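4.3 Contrôle de la pince avant une série « casier »

La notice du fabricant promet une pince « sans entretien ». Nous n'y croyons plus depuis avril. Prévoir 14 minutes, bras à l'arrêt.

1. Couper l'alimentation du bras et attendre l'extinction du voyant.

2. Afficher la vue de la caméra de poignet et vérifier que l'image est nette au niveau des vis de plaque et du câble.
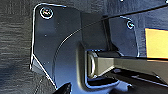

Jasmina Kos

3. Contrôler à la clé la vis de la grande plaque, puis celle du petit support. Une tête qui paraît en place à l'écran ne prouve rien sur le serrage.

4. Suivre le câble noir du doigt sur toute sa longueur. Il doit garder un peu de mou quand le poignet est tourné à 90 degrés.

Attention : ne pas tirer sur le câble pour tester le connecteur.

5. Remettre sous tension et relancer le calibrage Flollirari. Le logiciel affiche volontiers un score de 100 - ce score ne mesure que sa propre cohérence, il ne remplace pas un essai.

6. Ouvrir les deux portes du casier en grand et contrôler le volume de travail avec la caméra de tête. Les deux crochets du fond doivent être visibles, vêtements suspendus compris. 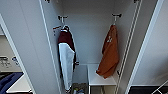 7. Lancer 2 approches à vide vers le crochet de droite, à vitesse réduite, la main sur l'arrêt d'urgence.

Remarque : les manches qui pendent faussent souvent l'estimation de profondeur. En cas d'écart entre les approches, reprendre à l'étape 3 avant d'accuser le logiciel.

8. Noter le résultat dans le cahier de la cellule, y compris quand tout semble correct.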